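## 4. Fitting and Washing the Knit Cover

Now for the part we enjoy most! The Brisa knit cover is soft, stretchy, and much easier to live with than the old zip-up kind, and once you've put it on two or three times you'll have it in place before your coffee is ready. The first time, give yourself plenty of room and take it slowly.

These steps are for the long cover with the ribbed cuff (part 711). If yours has a drawcord at the wrist, you have the short cover, so skip ahead to Section 5.

### What you need

- The cover, clean and fully dry
- The soft inner band, packed in the small bag
- A lint-free cloth
- A table at least 19 inches deep, to lay the cover out on

**CAUTION:** Switch off the power and lock it out before you reach for the arm. Keep it locked out until you've finished step 9. Take off rings, watches, and bracelets too. They snag the knit, and a snag at the cuff will travel.

### Putting the cover on

1. Wipe down the metal where the cover will sit. Grit left under the fabric will wear it thin from the inside.
2. Lay the cover on the table, seam side down, with the ribbed cuff toward you. Run your hand through it from end to end and feel for twists.
3. Slide the inner band on first. It should sit flat, with the stitched edge facing the wide end of the cover.
4. Gather the cover in both hands, the way you'd gather a long sock, until you're holding the whole length in a thick ring.
5. Ease the ring over the fingers. Go one finger at a time if the fit is snug, and guide the fabric past each bracket with your thumb. Never pull on a finger to make room!
6. Let the fabric out a little at a time, working back along the arm. Stop every few inches and smooth it around with your palms.
7. Settle the ribs. Start with the one closest to the narrow end and work outward, pinching each fold lightly between finger and thumb so it stands up on its own. (This is the satisfying bit. The folds almost find their own places.)
8. Check the narrow end. It should meet the metal in an even line all the way around, with no bunching.
9. Look from below. The fingers should hang clear, with no loose fabric between them.

> **Note:** A few big, soft folds above the ribs are just right. That slack gives the cover room to stretch. If you've smoothed the knit until it's tight as a drum, you've pulled too far, so go back to step 6.

### Checking the fit

Restore power and run one slow reach in each direction, standing outside the marked area. Watch the ribs as they open and close. They should spread fairly evenly, like an accordion. If one rib stays flat while its neighbors do all the work, lock out again and repeat step 7.

Jhosep Nina in our sewing room suggests a second look after the first day of use. New knit relaxes a bit, and a quick tug at the narrow end is usually all it wants.

### Washing

We're really proud of how well this fabric washes. No dry cleaning, no special soap!

1. Take the cover off in the reverse order of steps 4 through 7.
2. Shake it out and turn it inside out.
3. Wash it by itself in cold water on the gentle cycle, with a small amount of mild detergent.
4. Press the water out with a towel. Do not wring.
5. Dry it flat, with the ribs gently spread, out of direct sun.

**CAUTION:** Do not tumble dry, iron, or bleach. Heat takes the spring out of the ribs, and it doesn't come back.

Wash the inner band by hand and replace it once the edge starts to curl.

### Small repairs

Pulled loops can be eased back through to the inside with a blunt needle. A hole smaller than a pencil eraser is fine to darn, and a matching dark yarn is tucked into the lid of the box. Anything bigger, or any hole on a rib, means it's time for a new cover.

Fold spare covers loosely and store them with the ribs uppermost, with nothing stacked on top.

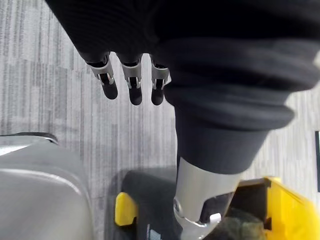 **Figure 4-1.** Dark knit cover in place, with the ribbed folds at right and three fingers hanging below the fabric.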